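Informe de avance para la Fundación Kinska
Programa de comedor de mediodía, barrio de Meller
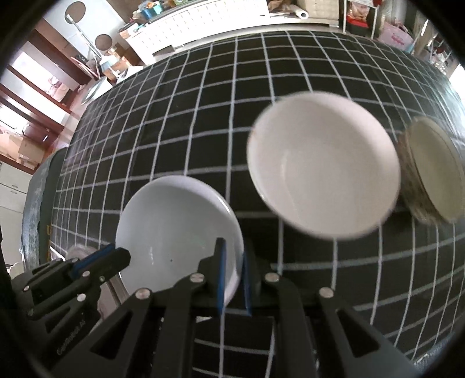
Entregamos este segundo informe con menos entusiasmo que el primero, y preferimos decirlo de entrada. La solicitud prometía 300 comensales habituales al cierre del verano. El registro de entradas suma 2751 comidas servidas desde la apertura, cifra que queda muy bien en una portada y que explica poco: una misma persona que viene a diario pesa en ella tanto como decenas que vinieron una vez y no volvieron.

El estudio de hábitos que encargamos a Drorent concluye que el comedor "mejora la alimentación del barrio". Lo hemos leído dos veces. Se apoya en 32 cuestionarios, todos rellenados dentro del local y a la hora de comer. De quienes dejaron de venir no dice una palabra. Graham Sedgwick, que coordina la cocina, pidió los datos en bruto en dos ocasiones y seguimos esperándolos. Mientras no lleguen, rogamos a la Fundación que no cite esa conclusión en su memoria.

Gasto. La partida de alimentos va según lo previsto. La de transporte no: el contrato con Kaewmanee se firmó pensando en rutas más cortas y las entregas de verdura se facturan aparte. Nos han ofrecido un descuento por renovar un año entero. Dudamos de que compense.

Horario. Abrir también por la noche fue idea nuestra y funcionó mal. En la última cena hubo nueve personas. Proponemos suspenderla.

Para septiembre pedimos que el segundo pago se mantenga, pero ligado a un indicador distinto: cuántas personas repiten al menos un mes seguido. Es probable que el resultado salga peor que el actual. El desglose de facturas va en el anexo 2, salvo la última de transporte, que está reclamada.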